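Hand-held grippers at Porncombe: a short gallery

Willer says its new hand-held gripper, the Navow, will pick up anything you'd find on a kitchen table. I have heard that before, usually just ahead of an invoice. So we tried it at Porncombe alongside the older Haque unit we already own, using small hard things and soft floppy ones. I wanted to know which one I'd rather hold for an afternoon.

Small objects

Closing two fingers on a little thing is the least you can ask. The marker cube sits on top of the gripper, and the cable hangs underneath, where I'd expect it to catch on a table edge sooner or later.

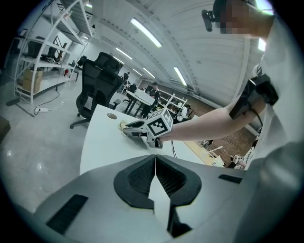 Willer's leaflet promises 100 per cent on small parts. It doesn't say which parts, or who was holding the gripper. We logged 1,510 grasps in December, 683 of them on the Navow, and I still wouldn't put a single figure on a leaflet. The Haque is heavier and uglier – and I kept reaching for it.

Cloth

Cloth is where sales videos get short. A crumpled beige piece, pinched so that it stands up in a twist, looks like a success. Ask for it to be laid flat again and the talk moves on to software updates. 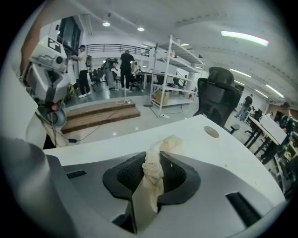
Still to try

Wet sponges, thin card and a bunch of keys. Willer has offered to lend us 3 more sets of fingers – we'll see if they arrive.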